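Towels, again

20 March 2023

Right, quick one, kettle's on and I've got to be out in a bit.

The linen cupboard. I said in August I'd do it and I have finally, FINALLY started. Started being the word. Everything came out onto the landing at once, which was stupid, because then I couldn't get to the bathroom without climbing over a heap of pillowcases. Don't do that. Do a shelf at a time like a normal person.

Quentin Besson (upstairs, very tidy, slightly frightening) reckons you need two towels per person and the rest is just guilt. I had a lot more than that. Some of them from the old flat in Brostow, gone like cardboard. Those are in a bag for the dogs' home, if they'll have them.

Keeping all the soft ones. Even the ones that don't match anything. I know. I did try to go all white once and it lasted 3 weeks and then there was the beetroot.

Hangers next. Why do I own so many wire hangers? They come back from the cleaners and breed. Bent ones out, no arguments. A straight one is handy for drying a hand towel over the bath though, so I've let a few stay.

And small boxes. I keep small boxes. A good little cardboard box is a lovely thing and I will not be told otherwise, but they have to have something IN them now, that's the new rule. Safety pins, spare buttons, the curtain hooks that fit no curtian in this house. Tape on the ones I've sorted so I don't open them all again next month.

Still to do: bottom shelf, the sheets (fitted ones, ugh, I roll them up and shut the door quick), and whatever is in the Davetti bag at the back. Not looking forward to that bag.

Anyway, the green towel and the blue one are both staying, folding to be improved. Hanger and box still need a home. 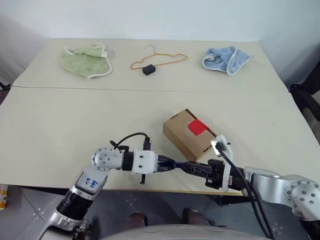 Bottom shelf

Did it after tea. Mostly tablecloths, and one sock.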